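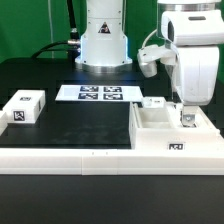 Chapter 4

Sitting With People: The First Visit

I was 22 kilometres from home, in the wrong shoes, when I made my first hospice visit. I'd done all the reading. I had a folder with coloured tabs (I was very proud of the tabs) and a list of conversation starters I'd copied from a handout. The man I'd come to see was called Mr Laryea, and when I walked in he looked at the folder, looked at me, and asked whether I was selling something.

I put the folder under the chair and it stayed there until I left. We talked about trains for an hour. Well, he talked about trains. I nodded a lot and asked one question about signal boxes that must have been a decent one, because it kept him going until the tea came round.

I'm telling you this because you've now got through three chapters on how palliative care is organised, who pays for what, and how a referral moves from a GP's desk to a bed or a home visit. All of that matters and you'll be glad of it later. But most people who pick up this book want to know what happens when you knock on the door, and this is the chapter where we knock.

What this chapter covers

We'll start with the hour before a visit: what to read, who to ring, what to leave in the car. Then we'll spend a good long while on the first 10 minutes, which new visitors worry about more than anything else in the course. After that come silence, families, and the awkward business of leaving. The last section is about what you write down afterwards and who gets to see it.

Medicines and symptoms aren't covered here. If someone you're visiting is in pain, you tell the nurse, and Chapter 7 goes through how to do that clearly and quickly. Grief after a death has Chapter 9 to itself.

A word about words

You'll see me use "visitor" all the way through. Some services say companion, some say sitter, and the first one I worked with, at Rostside, said "friend of the house", which I always found a bit much. They all describe the same person: someone without a clinical role who spends time with a patient, at home or on a ward, on a regular arrangement.

I say "patient" as well, even though plenty of people dislike it. I've tried "client" and "guest" in earlier drafts and they made every second sentence sound like a hotel brochure. When you're in the room, use the person's name. Ask how they'd like it said, too. Elias Obeidat, who trained me, spent his whole first visit being called "Ellis" by a woman who had every right to call him whatever she pleased, and he'd been calling her Margaret when she'd gone by Peg since primary school. They sorted it out on the second visit and had a laugh.

Where the practice came from

Organised visiting is older than most of the buildings it happens in. Parish and neighbourhood groups were sitting with the dying long before there was any such thing as a palliative care team, and in small towns the two ran side by side for years without much to do with each other. In Oltlow, where a good many of the examples in this book come from, the visiting list was kept in an exercise book behind the counter of the chemist. You put your name down, and when someone took a turn for the worse, you got a knock.

The exercise book had its problems. The same few people were asked over and over, newcomers to town were missed, and there was no training at all beyond what your mother had done. When the Ustik service took over the list it began pairing each new visitor with an experienced one for their first 4 visits. You'll find that most programs in this book do something similar, although the number varies and so does the amount of paperwork.

I've been through the old records. There are 3692 visits entered in the Oltlow book and the Ustik files that followed it, and what strikes me is how plain the notes are. "Sat. Read the paper to him." "She slept, I stayed till 2." "Did the dishes, talked about Broome." Nearly all of them would fit on the back of an envelope, and I'd be happy to have written any of them.

The case we'll follow

Each chapter in this part of the book stays with one visitor and one household, so you can see how things change over time. In this chapter the visitor is Kofi Nartey. Kofi was a bus driver, newly retired, and he signed up in November after his sister-in-law's funeral. He'd never done anything like it. He was matched with a woman of 80 who lived with her son and a very old, very loud cockatiel, and who'd told the coordinator that she'd put up with a visitor so long as he didn't pray at her.

Kofi kept a diary and has let me quote from it throughout. He asked me not to tidy it up, so I haven't. His entry for the first afternoon starts like this:

"Got there early and drove round the block. Son let me in. She said are you the bus driver and I said yes and she said the 14 never once came on time. I said that wasn't my route. She said they all say that."

Read it a couple of times before you go on. Think about what she's doing with that first remark, and what you would have said back. There's no model answer at the end of the book — I've used this passage with a lot of groups and the replies are all over the place, some of them much better than mine.

Before you start the next section

Have a pen and something to write on. Jot down the last time you sat with someone who was ill, even if it was only a kid with the flu, and what you did with your hands. It sounds like an odd thing to ask, I know, but we come back to it in section 4.2 and you'll want your own notes in front of you.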